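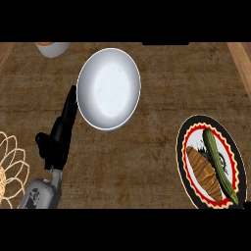
Is it worth setting up a simulated copy of a small arm cell before you touch the real one?

For a one-arm bench that gets moved or changed a lot, it is worth the effort, provided you measure the bench properly first and keep the copy up to date afterwards.

Filed under: Reviews / Bench Automation / Software
23 shares | 6 comments

Nindska is a desktop simulator for single-arm cells. You build the table, put the arm on it, fit a gripper, lay out some objects and run your programs against the lot. I paid £140 for a one-seat licence in January and have used it most working days since, alongside a real tabletop arm with a two-finger Parnum gripper. The job is handling crockery and light food items for a catering equipment client. This review covers setting the cell up, keeping it honest, and what happened when the gripper had to come off for repair.

Installation

The download is large and the installer asks for a restart halfway through. After that it was simple. The licence key is tied to one computer, and moving it to another means an email to support. I did that once and had a reply the same afternoon.

Building the table

You start from a tabletop template and change it. The wood finish on mine is brown and streaky, with pale strips along the edges. It looks more worn than our real bench, and I left it alone. Surface friction is a separate setting from appearance, so you can have rough-looking planks that behave like polished steel if you forget to change the number. I did forget. My first bowls slid a long way.

Measure from the arm's base and not from the edge of the table. The manual says to use the table corner, and on our bench the corner isn't square. Gangadharan Hegde, who wired our cell, had me redo it from the centre of the base bolts, and the mismatch went away. Our nearest pick point is 270 mm from the base and the furthest is 700 mm. The simulator matched both well once the origin was right.

Mounting the arm and gripper

Arms load from a library and the common ones are there. Grippers are less well covered. The Parnum model comes with the correct outside shape but a generic weight, and you need to type in the real one from the data sheet. Do this before anything else. With the wrong weight the wrist sags by a small amount at full reach and you will waste a morning looking for a calibration fault, as I did.

The tool centre point is set with three boxes and a preview. The preview is small. I would have liked a way to click on the fingertips and have it fill in the numbers.

Working with objects

The object library is better than I expected. My usual layout has an empty white bowl in the open middle of the table and a black-and-red-rimmed plate to the right with a croissant and a cucumber on it. The food is useful. A croissant is an awkward shape and a cucumber will roll if you let it, so a clumsy path past the plate soon shows itself.

Most of my time has gone on the bowl. Coming in from the left with the fingers shut and the tip right at the rim is a good test of the whole set-up. If the base position, the tool point or the table height is slightly out, the finger either misses the rim or presses down on it. I now run that move first thing after any change, in the simulator and then at low speed on the bench. If the two agree I carry on.

Highlights on glossy white crockery are drawn quite well – well enough that our vision settings needed only a small adjustment on the real cell. Shadows are fainter than ours. We have a strip light directly over the table and I never got the simulator to copy it.

Running it unattended

There is a batch mode that repeats a task with small random shifts in object position. I set it to 400 runs overnight. It finished, but the log is one long text file with no summary, and you have to search for the failures yourself. Adhiambo Mutiso wrote a short script to pull them out. A program at this price should do that on its own.

It also crashed twice during long batches. Nothing was lost apart from the run in progress.

Maintenance and the repair

The real gripper developed play in one finger in the spring. Before taking it off I saved the simulated cell under a new name and noted the joint angles for the bowl move. Then the gripper went to Rao, the repair shop we use, for a new bush and a clean.

When it came back the fingers sat slightly further forward than before. I jogged the arm to the saved angles, measured the gap at the tip, and changed the tool point in the simulator by the same amount. After that I reloaded the programs. The whole job took a morning. The previous time, without a copy to work from, we retaught every point by hand and it took two days.

My routine now is this:

Check the base bolts and the gripper screws.
Wipe the fingertips and look for wear.
Run the bowl move at low speed.
Compare the tip position with the simulator and correct the tool point if needed.
Save the cell with the month in the file name.

The last step matters more than it sounds. Nindska keeps no version history, and it will overwrite an old cell without asking.

Compared with Zernance

Lies Stevens uses Zernance on a similar bench and let me try it for a week. Zernance has proper version history and a much better log viewer. It is also slower to load, has hardly any household objects, and costs £700 for one seat. If I were looking after several cells I would probably pay it. For one arm on one table I would stay with Nindska.

Good points

Quick table and arm set-up once the origin is right
Useful object library
Friction, weight and tool point can all be edited
Support answers emails

Bad points

Generic gripper weights
Poor batch log
No version history
Tiny preview on the tool point page

Verdict

Four out of five. I lost a star's worth of patience over the log and the overwriting. I have renewed for a second year.

6 comments

Divya D'Souza: Did you try importing your own table as a mesh? Mine came in at the wrong scale.

Reply from the author: Yes, same problem. Export in metres and it loads correctly.

Sumathi Chettiar: The gripper weight caught me out as well. Check the cable weight too if yours runs outside the arm.

Show 3 more comments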